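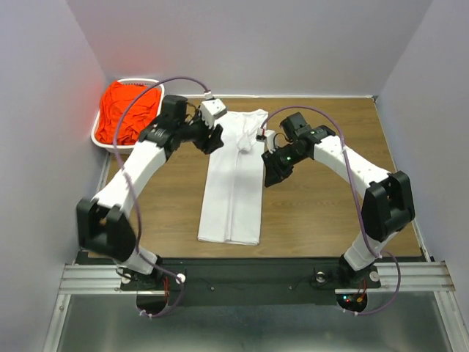
16 de abril de 2021

Caderno da oficina de rádio, entrada escrita já de casaco vestido, por isso desculpem a letra (e quem passar isto a limpo que não me corrija as vírgulas).

Passei a manhã inteira a montar o segundo episódio da série sobre Wustdale e continuo sem gostar da abertura. O Marin Lazarević mandou a entrevista dele em dois ficheiros, um do gravador e outro do telefone, e claro que o do gravador tem aquele zumbido de frigorífico do princípio ao fim. Pus um filtro passa-alto nos 69 Hz e melhorou bastante, mas a voz da senhora da padaria ficou fininha, parecia que falava de dentro de uma lata! Voltei atrás, tirei o filtro, deixei o zumbido mais baixo e pronto. Prefiro ouvir um frigorífico a ouvir uma lata. Se alguém tiver opinião contrária, o projeto está aberto na pasta Wustdale, versão 5, ouçam com auscultadores.

O que me anda a moer é a questão da língua. Metade das entrevistas é em sérvio e a outra metade numa mistura que eu nem sei classificar, e a nossa solução até agora tem sido a de sempre: três segundos de voz original, baixa-se, entra a tradução por cima. Funciona nas notícias. Num programa de meia hora cansa imenso, fica tudo com o mesmo balanço, sobe, desce, sobe, desce. Hoje experimentei deixar uma resposta inteira sem tradução (onze segundos, não é nada) e só depois resumir na minha voz. Gostei muito mais! Percebe-se que a mulher está zangada muito antes de se saber porquê. Vou propor isto na reunião e já sei que me vão falar dos ouvintes que mudam de estação.

Coisas técnicas, antes que me esqueça:

A mesa Honar voltou a perder o canal 2. Mexe-se no cabo e volta, mexe-se outra vez e foi-se. Troquei o cabo, troquei o microfone, e o problema ficou no mesmo sítio, logo é da mesa. Colei fita amarela por cima. Não usem, por favor, mesmo que pareça estar bom.

O arquivo tem agora 511 peças com ficha completa. As que vêm da antiga Anghel continuam sem data, e algumas nem o nome do repórter trazem. Ouvi uma delas durante o almoço, sobre uma greve nos transportes, e reconheci o tipo de microfone mas não a voz. É uma pena, porque a peça é excelente: quem a fez deixou o silêncio a seguir à pergunta, deve ter uns bons segundos, e depois o motorista responde uma coisa que não tem nada que ver com o que lhe perguntaram. Hoje cortávamos aquilo sem pensar duas vezes. Eu cortava, de certeza.

Sobre os textos de apresentação dos repórteres para a página: fiz o meu três vezes e apaguei as três. A primeira parecia um currículo, a segunda parecia um obituário e a terceira tinha a palavra "paixão". Acho que vou pôr só onde comecei (imprensa local, a cobrir assembleias que acabavam à uma da manhã) e o que faço agora. O do Marin está ótimo, diz que veio da imprensa escrita e que ainda escreve frases compridas de mais para serem lidas em voz alta. É verdade, tive de respirar a meio de uma delas esta semana.

Nota para mim sobre isso mesmo: quando o guião vem de alguém do jornal, ler alto ANTES de ir para a cabine. Perdi uma tarde a regravar orações subordinadas. Marcar as respirações a lápis, que com a caneta depois não se vê nada.

Falta ainda falar com a gente de Trurnoritz. Eles fizeram em novembro uma emissão ao vivo a partir do mercado, com uma pessoa só e uma mochila, e eu queria saber como resolveram o retorno. Na nossa tentativa o repórter ouvia-se a si próprio com atraso e começou a falar cada vez mais devagar, coitado, parecia que ia adormecer em direto. Deixei recado, ainda não ligaram.

Para segunda: regravar a abertura do episódio (menos adjetivos, começar logo com a porta da padaria), pedir ao Marin o nome completo da senhora e confirmar como se pronuncia, ver se há orçamento para arranjar a mesa ou se continuamos na base da fita amarela, e devolver os auscultadores grandes ao estúdio de cima, que já perguntaram por eles duas vezes.

O ficheiro da mistura de hoje ficou no disco azul. O do zumbido sem filtro também, não apaguem nenhum.

Entradas recentes
Protetores de vento: os de espuma contra os de pelo
Como legendamos os sons de Wustdale
Anghel: primeira caixa de bobinas digitalizada
Teste de retorno na rua, com atraso
Lista de pronúncias, versão nova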